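Was der Küchentisch alles aushalten muss

In vielen Wohnungen ist er das größte Möbelstück nach dem Bett und das einzige, an dem jeden Tag alle sitzen. Über seine Pflege wird trotzdem erst gesprochen, wenn der erste Wasserring bleibt.

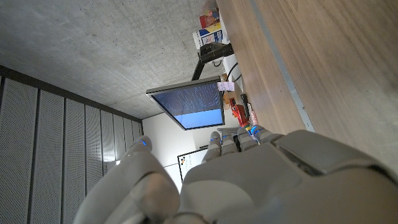
Wer einen Massivholztisch kauft, entscheidet sich zuerst für eine Holzart und dann, oft ohne es zu merken, für eine Oberfläche. Die zweite Entscheidung wirkt sich im Alltag stärker aus. Eine lackierte Eiche verzeiht Rotwein und Kaffee, nimmt aber Kratzer übel, die sich nur durch Abschleifen der ganzen Platte beseitigen lassen. Eine geölte Platte bekommt schneller Flecken. Dafür kann man sie an einer einzelnen Stelle ausbessern, mit feinem Schleifpapier, einem Lappen und etwas Geduld.

Der kleine Hersteller Drimus bietet seine Tische nur geölt an. In der Werkstatt stehen die Platten nach dem ersten Auftrag 14 Stunden, bevor die zweite Schicht folgt. Früher wurde dort auch lackiert. Die Nachfrage war da, doch zu viele Tische kamen nach wenigen Jahren mit abgeplatzten Kanten zurück, und die Reparatur kostete fast so viel wie eine neue Platte. Das Modell Welo, ein schlichter Tisch mit vier eingezogenen Beinen, kostet in der kleinsten Ausführung 1.398 Euro. Das ist viel Geld für einen Tisch, an dem Kinder mit Filzstiften malen.

Filzstift ist übrigens selten das Problem. Schlimmer sind Hitze und stehendes Wasser. Ein heißer Topf hinterlässt auf geöltem Holz einen hellen Hof, der sich manchmal mit Öl und einem warmen Tuch mildern lässt und manchmal nicht. Bei Eiche kommt die Gerbsäure hinzu: Steht eine feuchte Konservendose über Nacht auf der Platte, ist am Morgen ein schwarzer Ring da. Dagegen hilft Kleesalz, mit dem man vorsichtig umgehen sollte -- Handschuhe, offenes Fenster, danach gründlich abwischen und neu ölen.

Beim Nachölen machen die meisten denselben Fehler und nehmen zu viel. Das Öl soll ins Holz ziehen. Was nach einer Viertelstunde noch auf der Oberfläche steht, muss herunter, sonst wird die Platte klebrig und zieht Staub an. Zweimal im Jahr reicht für einen normal genutzten Tisch. Günstig ist der September, wenn die Fenster noch offen stehen können und die Heizung aus ist. Die benutzten Lappen gehören ausgebreitet zum Trocknen ins Freie oder in ein Glas mit Deckel. Zusammengeknüllt können sie sich selbst entzünden.

Auch der Standort zählt. Direkt neben einem Heizkörper trocknet eine Massivholzplatte einseitig aus und wölbt sich. Im Möbelhaus Abreu rät man zu einem Abstand von mindestens einer Armlänge und zu einer Luftfeuchtigkeit, die im Winter nicht dauerhaft unter 40 Prozent fällt. Feine Risse an den Stirnseiten sind noch kein Schaden. Sie gehen im Sommer meist wieder zu.

Bleibt die Frage, ob ein Tisch überhaupt makellos sein muss. Auf Gebrauchtmärkten erzielen Platten mit deutlichen Spuren inzwischen gute Preise, solange sie gerade sind und die Verbindungen halten. Wer einen alten Tisch kauft, sollte sich darunterlegen und an den Beinen rütteln. Flecken lassen sich schleifen, lockere Zapfen müssen neu verleimt werden, und dafür muss das Gestell auseinander.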